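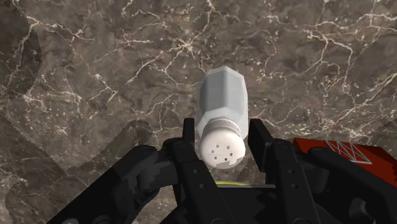

Sotard to replace shades on Dralira pendant lamps

Aug 23, 2020

Lighting maker Sotard is offering free replacement shades to people who bought its Dralira pendant lamp this year, after a fault was found in the fitting that holds the glass.

The company said 1,420 of the lamps were sold with a retaining ring that can work loose over time. Only lamps made in April are affected. They can be told by the letter U stamped inside the ceiling cup, next to the wattage label. The table and floor versions use a different fitting and are not part of the recall.

Owners are asked to switch the lamp off at the wall, let it cool and take the shade down. The cord and bulb holder are sound and may be used with a bare bulb until the new parts arrive.

Sotard had received four reports of shades slipping by the time it stopped sales. One shade fell onto a dining table in Urnstead and broke. No injuries have been reported.

"The ring was cut slightly too shallow, and our checks should have picked that up," said Nimal Wanigasekara, the firm's head of product. "The new one screws on with two full turns. If it stops after one, it isn't seated and needs to come off and go on again."

Replacement sets contain a smoked glass shade, a brass-finish ring and a paper gauge for checking the gap. Shades in amber and green are in shorter supply, and customers who want those colours may have to wait until the next delivery from the glassworks. Sotard has 979 sets ready to post and expects the rest within a month.

Customers who would sooner have their money back can return the whole lamp to the shop where they bought it. A receipt is useful but not needed if the stamp is present. Those who paid an electrician to put the lamp up can claim up to 50 pounds towards having it taken down.

Valentin Dobre, who runs the Jayasinghe lighting shop in Urnstead, said he had already rung most of the buyers on his books. "A few had two or three of them in a row over a worktop, so they'd like the lot done in one go," he said. "We'll fit them here in town for nothing - people just need to give us a day that suits."

The Dralira will go back on sale with the new ring in the autumn. The price is unchanged at 100 pounds, bulb not included.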